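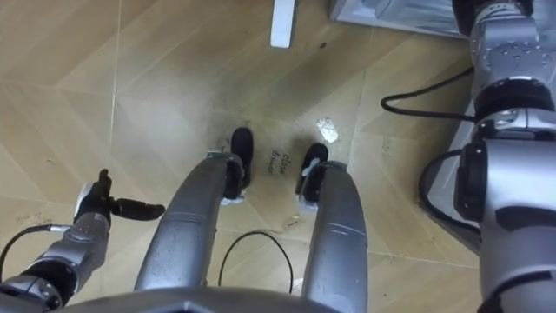 Two robot arms over a wood-look floor.

How do programmers save their work without wrecking it?

Have you ever written a story on the computer, changed the ending, and then wished you had the old one back? I do this all the time! Programmers have the same trouble, only their stories are huge. The game I help make is called Wirneck, and it has 3000 files in it. If I mess up one line, the dragon might walk backwards.

So we use something called version control. Think of it as a photo album for your files. Each time I finish a little job, I take a snapshot of everything and write a note to go with it, like "made the dragon purple". The snapshot is called a commit. If purple looks horrible, I go back to an older snapshot and the dragon is its old colour again.

Now for the tricky bit. My friend Marlina Majimbun works on Wirneck too, and she likes to try out wild ideas. She doesn't want to spoil my dragon while she's doing it, so she makes a branch. A branch is her own copy of the game, split off from the main one like a twig off a tree. Last May she had 19 commits on one branch, all for a talking teapot (I loved the teapot).

When her idea is ready, we join her branch back to the main game. We call this a merge. Most of the time the computer works it out by itself. But what if Marlina and I both changed the very same line? Say I wrote that the dragon has three teeth and she wrote that it has none. The computer can't guess who is right, so it stops and shows us both lines. It's called a conflict, which sounds like a fight, but really we just have a chat and pick one. (The dragon kept its teeth.)

You can try this with paper. Draw a monster and make a copy for a friend. Each of you adds three new things to your own monster, and then you draw one new monster with everything from both. Did you both draw a hat? There's your conflict – you'll have to decide which hat wins!

Words to remember
Commit: a saved snapshot with a note
Branch: a separate copy for trying things out
Merge: joining two copies together
Conflict: when two changes land on the same spot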